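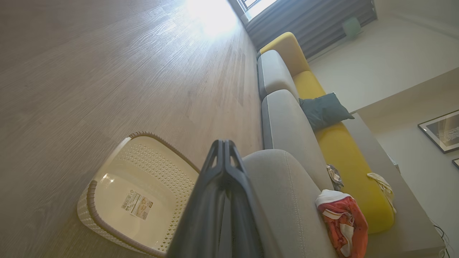

December, 6 am. Slept badly. Word count at 1,128 last night, need 4,000 by the time Comfort Quansah wants the Grurnirstead chapter. Cut the whole ferry bit — good ridance. Tea, toast, no butter left. Mom called, talked for ages about her knee. Must post the parcel. Rain agian. Wrote 723 before lunch, kept maybe half.

Recent entries
Bus to Flurketti
Soup, mostly
Comfort's notes, page 5

We use cookies. Accept / Manage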